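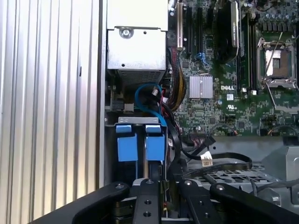
Community Help > Movies & TV > Versions and Cuts > Which version of Carnville

Two versions of Carnville, which one do I show people who've never seen it?

Posted by Beathag Halliday, September 30, 2022

Hi all, long question, sorry in advance. I've been wanting to show Carnville to my sister and her husband for years. I saw it in a theater when it came out and I loved it, loved the brothers, loved the whole thing with the ferry, cried in the parking lot afterward. Then I pulled it up on Tomport last night to make sure it was still there and there are two of them! One just says Carnville and the other says Carnville (Extended), and the extended one is 41 minutes longer. That's a lot of extra movie.

I started the long one to see what was new and I got confused almost right away. In the version I remember, it opens with old Mr. Rinaldi locking up the pharmacy and you don't find out till the last half hour that the younger boy was in the back room. In this one you SEE the boy in the back room, like in the second scene. So now I don't know if they gave away the big secret on purpose, or if it was always like that and I've been remembering it wrong. I also didn't remember any narration and there's a ton of it. The sister-in-law talks over practically everything.

So what I want to know is
– which one was in theaters
– is the long one what the director wanted, or did somebody just stick the deleted scenes back in
– and which would you show to people going in cold? My brother-in-law falls asleep if a movie doesn't get moving but my sister will sit through anything with a sad Italian family in it.

Please be careful with spoilers about the long version past the first twenty minutes or so, I do want to finish it.

Answer from Rui Abreu (marked as helpful)

You're remembering it right. The plain one on Tomport is the theatrical cut and the back room is a secret in that one until the scene on the ferry. No narration at all, except for the letter she reads at the wedding, if you count that as narration. I don't.

The long one is a funny case. Mornent put it out on disc a couple of years after the theater run, and the booklet in mine (I still have it, the case is cracked but the booklet's fine) says the director supervised it. It doesn't say "director's cut" anywhere on the box and I've always figured that was deliberate. In the commentary on the same disc he sounds pretty lukewarm on the voiceover. He says he wrote it when the plan was still to sell the thing to TV in 2 parts, and that the early scene with the boy was meant to be the hook at the top of part one. When it became a feature he threw all that out and recut the beginning around the locked door. So I'd call it the earlier idea of the movie, finished up later. It's more than deleted scenes dropped back in, because the music is different too and a few of the scenes you know play in another order.

What you get from the extra time, keeping it vague for you: a lot more of the older brother at work, a whole trip out of town, and one long dinner that I think is the best acting anybody does in either version. The mother hardly has a part in the short one. She has a real one here. What you lose is the surprise, obviously, and also the quiet. The first ten minutes of the theatrical cut have maybe five lines of dialogue and I remember the whole audience going still. You can't get that with the sister-in-law explaining who everybody's cousin is.

For people going in cold I'd say theatrical, no hesitation. Then if your sister likes it, watch the long one with just her some other night. I did it that way with my dad and he ended up liking the long one better, but he only followed it since he already knew who everybody was. The time jumps in the middle are rough. There's a jump back to the boys as kids, and inside that one there's another jump back, and the only clue is the color of the pharmacy awning. It's green when they're little.

One practical thing, Tomport starts the extended one by default if you search on the title. You have to open the movie's page and scroll to "other versions" to get the regular one. Got burned by that myself – sat down with popcorn and a room full of people and there was the kid in the back room. 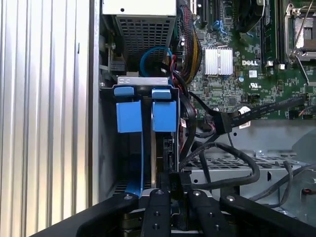

Dell tower with the side open, blue cable looped below the power supply.

Answer from pharmacyawning

Have to disagree with the above a little. I've logged 3,888 movies since I started keeping a list and the extended Carnville is in my top ten, and the theatrical one isn't in my top hundred. The "secret" is the weakest thing in the short version! Once you know it, there's nothing much to watch for the second time. When you know from the start that the boy saw, every single scene with the father is unbearable in a good way. You keep waiting for the kid to say something. When the father gives him the watch? I had to get up and walk around my kitchen.

That said if the brother-in-law really falls asleep at movies then no, don't do the long one to him. There's a stretch with the lawyer that even I fast forward.

Also the narration gets better. She shuts up for most of the second hour.

Answer from lowtide_matinee

short one. long one is boring

Comment from Beathag Halliday

Thank you so much, this is exactly what I needed. I'm so relieved about the opening, I was starting to think I'd made up the locked door! Going with the theatrical for the two of them and I'll find it under other versions like Rui said. I never would've scrolled down that far.

I did get a bit further in the long one tonight, up to the end of the dinner. Rui you are right about the dinner. I had no idea she could do that, I only know her from comedies. I'm still not sold on the voiceover but I see what pharmacyawning means about the father, I'm looking at him completely differently now and I kind of don't like it?

One leftover question if anybody's still reading. Is the song over the end credits the same in both? The one with the accordion. I'd like to find it and the credits on Tomport shrink down to a tiny box before I can read them.

Comment from Rui Abreu

Different songs. The accordion one is theatrical only. If you hit the up arrow when the box shrinks, it goes back to full size and you can read the music credits, they're near the very end after the catering.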